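How do I stop my desk from wobbling when I type?

Posted by Lesego Mokgethi in Home and Workspace

Hi all! I moved into a new apartment in September and bought a secondhand table to use as a desk. It's a decent size and I love it, except that the whole thing shimmies side to side whenever I type fast. My monitor shakes so much that I get a headache by lunchtime (my sister thinks I'm exaggerating, but she works on a laptop on her couch, so what does she know).

I've already tried folded cardboard under the back left foot. It helped for a day and then the cardboard squished flat. The floor is old boards and slopes toward the window. The legs are metal and bolt into the underside of the top. I rent, so I can't screw anything into the wall, and I'd like to keep it under 100 dollars if I can. Any ideas??

3 replies

Terence Haworth

Had the same trouble with mine for years, so I feel your pain. First thing is to work out whether it's rocking or racking. Rocking means one foot isn't touching the floor. Racking means all the feet are down but the legs lean over when you push the top sideways. From what you say about typing, I'd bet on racking, and no amount of cardboard will fix that.

Clear the desk, get a friend, and flip it onto a blanket. Put a wrench on every bolt where the legs meet the top. Mine had worked loose so gradually that I never noticed, and going over them took away most of the movement. If a bolt just spins, the hole is stripped. Take it out, fill the hole with wood glue and toothpicks, leave it overnight and drive it back in.

Then add a brace across the back pair of legs. I used a Jakum cross brace, the kind that clamps on, so no drilling. Put it as high as your knees will allow.

My top is pale wood-grain with rounded corners and a cable hole near the far edge, and the edges have picked up a bit of wear.

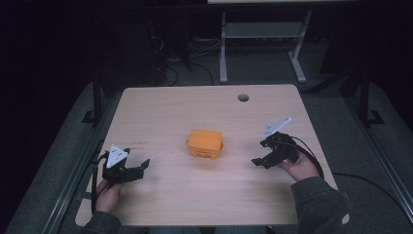
Leveling the feet

Do this last, once the frame is tight. Screw-in leveling feet are cheap, and with a sloping floor you want ones with plenty of thread. Set a level on the top, start at the lowest corner and bring it up a little at a time. Check it again after a week or so, old floors move around.

masonjar_300

just buy a heavier desk lol. I got a Lambert one and it doesn't budge

rerndale_renter

Terence covered the bolts, so I'll just add that the monitor might be half your problem! I had mine on a tall skinny stand and it shook even when the desk was pretty solid. I moved it onto a low, wide riser (Leller makes one, mine was used) and the shaking dropped a ton. Also, pull the desk an inch away from the wall if it's touching, mine was knocking against the baseboard and making everything worse. Felt pads on the back edge if you need it close.

Lesego Mokgethi

Two of the bolts were so loose I could turn them with my fingers, oops. Tightened everything and it's already way better. Going to look for a brace next. Thanks Terence!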